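Workshop Forum > Builds in progress > hand-held grippers, finger pads and the marker problem

sulex_bench
started 5 June 2026
Right, update as promised. Two grippers now, one for each hand, square marker on top of both so the software can work out where they are. Plan is the same as in February, we carry them round the workshop doing boring jobs, record it all, then the arm (when its finished, dont ask) learns from that. Grey shells are the third print. First lot split along the screw bosses, second lot I got the trigger travel wrong.

Current argument is fingers. Textured pads with the diagonal grid v plain. I like the grid, more bite on bottles and bags. Takes ages to cast tho and the mould is a pig to clean out.
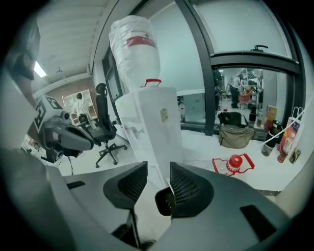
Morais reckons the grid is a waste of an evening. Says he cast the same sort of thing for his own pair and went back to flat silicone in a week, the grooves fill up with dust and then its worse than bare plastic. Use softer rubber and stop messing with patterns, was the gist of it.

sulex_bench
He would say that, he's got a laser cutter and a sheet of silicone the size of a door. I've got a mould and a microwave.
Will try flat ones. Not convinced.

rolo_k
whats the cable for? thought you were going battery

sulex_bench
Was going battery. Weight. With a pack on the back of each one my wrist had gone by lunchtime, so it all runs down a cable now. Annoying but you get used to it. Bit.

plurkville_dave
Cables are how you get a bad recording though. Every time one snags you tug back without thinking and that tug goes in the data. I'd take the weight. Seriously. Put the pack on a belt at least.

sulex_bench
Belt still means a cable Dave

plurkville_dave
SHORT cable. Not one trailing on the floor.

rolo_k
he's got a point. also can someone who knows the software say if it matters which finger you use, I've got the white blade type printed and cant be bothered doing them again

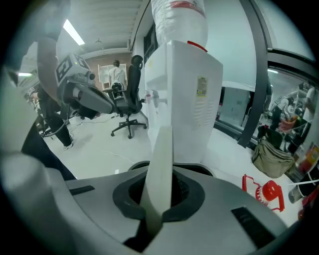

Lourenço Valente
Forum moderator, Builds and Robotics

Blade type is fine to start with. What matters is that you dont change half way through a set. If you do 185 runs with one shape and then swap, label them as two sets, dont lump them in together. We did lump them, in February, and binned the lot.
Other thing, marker has to stay flat. Ours was on paper stuck with glue stick and it bubbled. Print it on card, or better get it on something rigid. A bubble you can hardly see will throw the angle out.
On cables I'm with Dave, sorry.

sulex_bench
Two against one then. Fine, will look at a belt. Ribbed pads next, as they were already made. Numbers so far: 939 runs recorded, 592 I'd keep. Most of the binned ones are the marker being lost, me turning my wrist over basicaly.

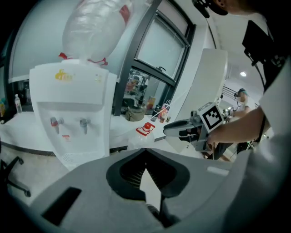 Ribbed pads in, second gripper going for the jug with the red cap

Imre Barta
592 out of 939 is poor. Not being rude. If most of that is your wrist then more recording wont fix it, you need markers on more than one face. A cube. Then it doesnt matter which way you roll it.

sulex_bench
Cube sticks out and catches on everything. Tried a cardboard one.

Imre Barta
Make it smaller. Or move it back towards the grip. Losing a third of your runs is worse than bumping a cupboard now and then.

rolo_k
bit more than a third

Imre Barta
Yes thank you

sulex_bench
OK OK. Have done cubes for both. They do stick out, I was right about that, but they stay on. Looking down at them from head height you get several codes at once which I'll admit is the whole point. Heavier at the front than I'd like, might hollow them out.

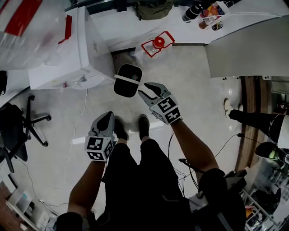 Cubes on both grippers, seen from above

plurkville_dave
Better. Cables still on the floor I see

sulex_bench
Belt is on order!!

Lourenço Valente
Post the cube file when you've hollowed it? A few people have asked. And put the wall thickness in, last time you left it out and I had to measure off a screenshot.

sulex_bench
Will do. 2 mm at the mo, going to try thinner at the back. Anyone got a spare roll of grey, I'm down to the last bit and the shop wants daft money for it

rolo_k
got half a roll, its more of a blue grey. pm me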